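Project report: planetary gear plate
Joon-young Yeom
Handed in 12/03/2026

So my project this term was the gear plate, which sounds like nothing when you say it out loud! It's a round metal plate with a big hole through the middle and three pegs, and each peg gets a spur gear. When all three are on, they sit spaced around the hole, ready to share the work with whatever gear you drop in the center later. I picked it over the clock escapement on the Plirkton list and I'm still glad I did (sorry to everyone who had to listen to me change my mind for all of February).

What I wanted to find out

Mostly I wanted to know how loose the hole in a gear can be before the whole thing starts to feel sloppy. Our textbook has a table for this, and the table is fine, but it gives you a range and I never had any feel for what the two ends of that range were like in my hand. I also wanted an assembly order that a first-year could follow without calling me over.

Parts

The plate blank came from Stedcombe, already faced, and I bored the center and drilled for the pegs myself. Gears came from Fragkou because they would sell us a small quantity. I spent 166 dollars of the 500 we were allowed, and a good part of that was shipping, which annoyed me. The pegs I turned in the school shop. I made far more than I needed and kept the ones that measured closest to each other — the rest are in a jar in the drawer under the lathe if anybody wants them.

How the fitting went

My first batch of pegs was too fat. I had measured them warm, right off the lathe, and then got confused when the gears wouldn't go on the way I expected. I had written down a number I liked instead of checking the gauge twice, so that one's on me. The second batch was much better. A gear would slide down under its own weight if I held it square, and would jam if I tipped it even a little. I did 42 fits with the second batch and wrote each one in the log as either clean, sticky or jammed.

Nearly all the jams happened when I pushed. If you set the gear on the tip of the peg, let go for a second and then give it a tiny turn, it finds its own way down. Brivach's assembly notes say to use a drop of light oil, and I tried that too, but it made the gears slippery to hold and I couldn't feel much difference in the fit.

One thing I'd pass on is to work on cloth. I started on the bare bench and a gear that rolls off a bench is gone for the afternoon. On the dark gray cloth they stay where you put them, and the silver shows up nicely against it.

Two gears on, the third lying on the cloth beside the bare peg, and the cloth spread over the table:

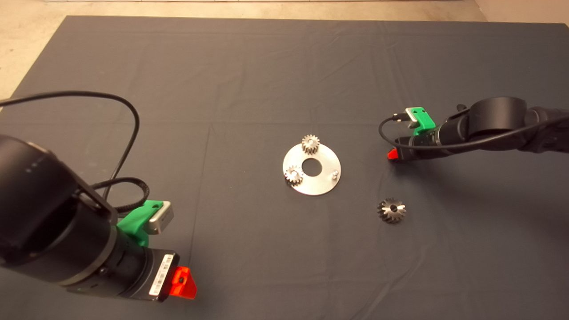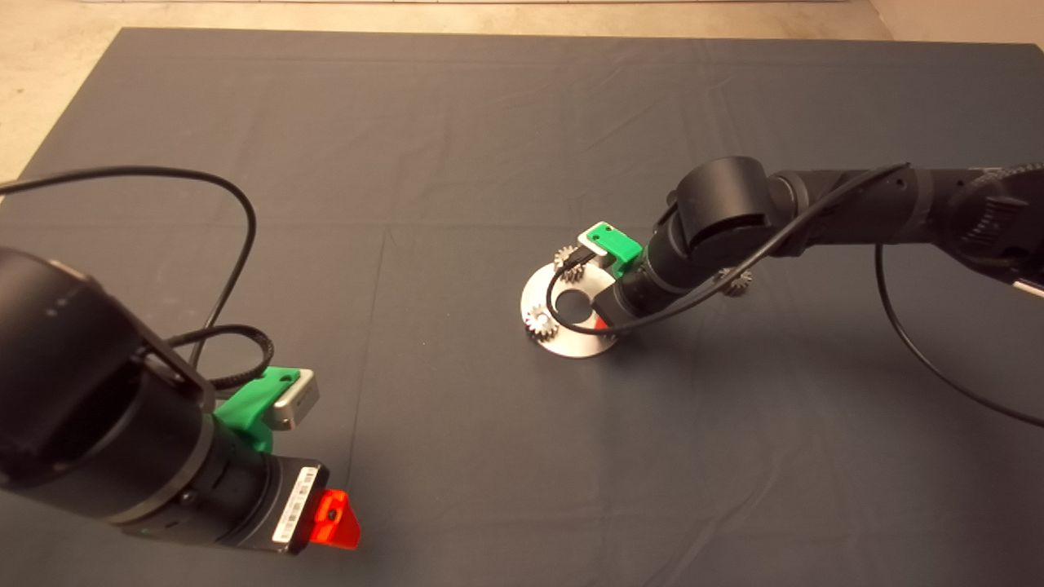

The order I ended up recommending is the two small gears first, then the big one last. With the big one on early I kept bumping it with my knuckles while reaching for the other pegs. It probably doesn't matter if you have smaller hands than me.

What I'd do next

I'd like to add the center gear and a crank and run it for 3,000 turns, then measure the pegs again to see how much they wore. I ran out of term before I got to that. I'd also put a small chamfer on the top of every peg, which my teacher suggested in week two and I ignored until it was too late to change anything. The log and the drawings are in the class folder, and the drawing for the peg has the corrected diameter on it now, so please don't use the old printout that's still taped up by the drill press.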